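Kardale Residents' Group — minutes of the December meeting

Taken by me again, as my turn seems to come round faster than everyone else's.
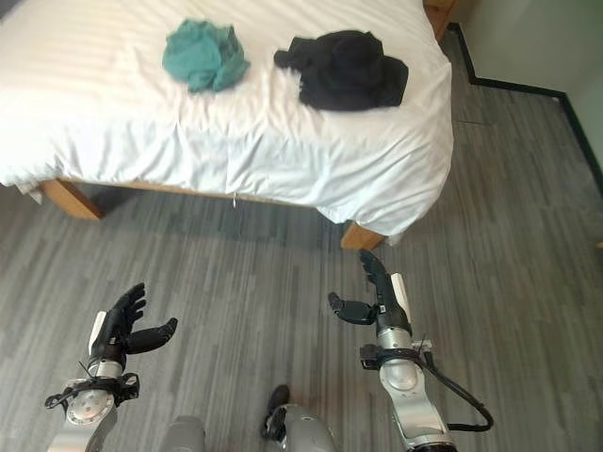
We started at 7.15 and went straight to the open day at Rindness, as most of us had been on the coach and wanted to talk about it. I'll put down what I can read of my notes.

The visit. We were shown the bedroom first, where the robot was doing laundry off the bed, and then the kitchen, which was having its floor done so we only got to look through the door. The man from Callon gave the talk. He was very good and didn't rush us, though I could have done with a chair! He said they had run the clothes job 325 times since the spring and that folding a jumper is still harder for it than picking one up. Several of us said the same goes for our husbands.

What people thought. Mixed, I'd say. The hands got the most comment — quite a few members hadn't expected proper fingers, and one found them a bit much. Others liked that it took its time. I asked if it could change a duvet cover and was told not yet, so I've gone off it slightly. There was a long chat about whether you'd want one in the house overnight, and I stopped writing for that bit.

Questions we still want answered: how loud it is with the door shut, what happens in a power cut, and who comes out if it gets stuck. I agreed to write to Callon with these and read out the reply next time.

Money. The coach and tea came to £892 and 56 of us went. Two people still owe for their seats and they know who they are.

Next trip. Chang have offered us a morning at their packing shed, with the sorting machines running. Agreed in principle, but not before the weather picks up, and only if there's a loo on the coach this time — carried with a great deal of feeling.

Any other business. The urn is leaking again. Someone left a tartan scarf at Rindness and it's now in my hall.

Closed at 8.40.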